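Technologie culinaire, module 2 : cuisson à la vapeur
Support de cours, L. Lebrun
Séance 4. Remise en température de petits pains précuits

1. Rappel

La vapeur saturée à pression atmosphérique est à 100 °C. Elle cède sa chaleur en se condensant sur la surface froide du produit. Le transfert est rapide en surface, lent à cœur : la mie, alvéolée, conduit mal. Le temps de passage dépend donc de l'épaisseur de la pièce bien plus que de la puissance de l'appareil.

2. Poste de travail

Cuiseur électrique à panier perforé, couvercle en verre, assiette de réserve. Le couvercle se pose à plat à gauche du cuiseur, l'assiette à droite. Cette disposition est la même pour tous les binômes.

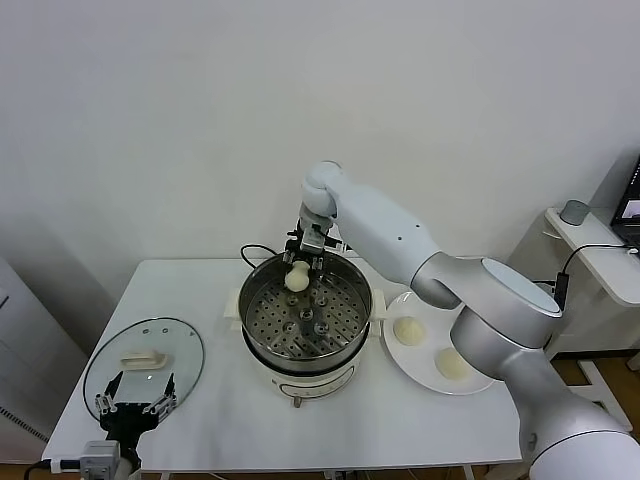 Le niveau d'eau se contrôle avant la mise en place du panier. Il doit rester sous le fond perforé, y compris à ébullition. Un niveau trop haut mouille la base des pains et fausse la pesée finale.

3. Chargement

3.1 Peser chaque pain et reporter la masse sur la fiche.
3.2 Déposer les pains un par un, face lisse vers le haut, sans appuyer.
3.3 Laisser un écart de 2 cm entre les pièces et avec la paroi. Le volume augmente pendant le passage ; deux pains en contact se soudent et la peau se déchire à la séparation.
3.4 Ne pas obstruer toutes les perforations. La section libre restante conditionne le débit de vapeur vers le haut du panier.
3.5 Couvrir. Vérifier que les trous d'évent du verre sont dégagés.

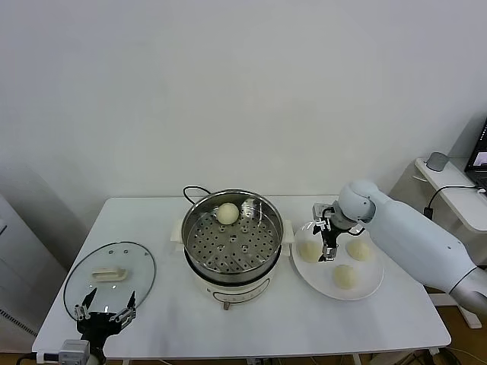

Fig. 2. Panier perforé avec un pain ; couvercle à gauche, assiette à droite.

4. Condensation

L'eau condensée sous le verre retombe en gouttes et laisse des taches translucides sur la peau. Deux parades : linge sec tendu sous le couvercle, ou ouverture progressive en fin de cycle. Au retrait, incliner le verre vers l'arrière pour éloigner la vapeur des mains.

5. Exploitation

Variation de masse (%) = (m finale − m initiale) / m initiale × 100

Un pain de 28 g ne se compare pas à un pain plus gros sans ramener la valeur à la masse initiale. Noter l'aspect de la peau (lisse, ridée, tachée) immédiatement après le retrait, puis après refroidissement.

Fiches à remettre à E. Menzies en fin de séance. Les binômes Jardine et Lennox reprennent la mesure 3.1.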